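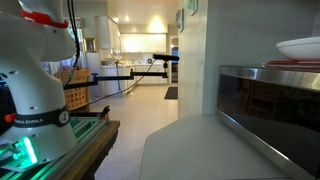 *White cabinets, good light, and the lattice basket over by the wall.*

I've been meaning to write about the kitchen for three newsletters now, and July finally gave me an evening to do it. The short version is that I love the upper cabinets and I'm still arguing with myself about the tall one. It holds everything! Which means everything goes in it, and last week I pulled out 19 jar lids with no jars to go with them.

So I've started small — one shelf a night, after supper, with the radio on. Lids that fit something stay, and the rest go in a box by the door. I'm 2 shelves in and already I can find the cinnamon.

The basket was a gift from Wafula Were, who got it at the Tsikata market and swore it was for bread. I keep dish towels in it (sorry, Wafula). It's light enough to carry to the table when I'm folding, and it looks nice under the little gold-framed picture, so that's where it lives.

Next up is the drawer with the batteries and takeout menus. If you've got a system for yours, write back and tell me, and I'll put the best ones in the next issue.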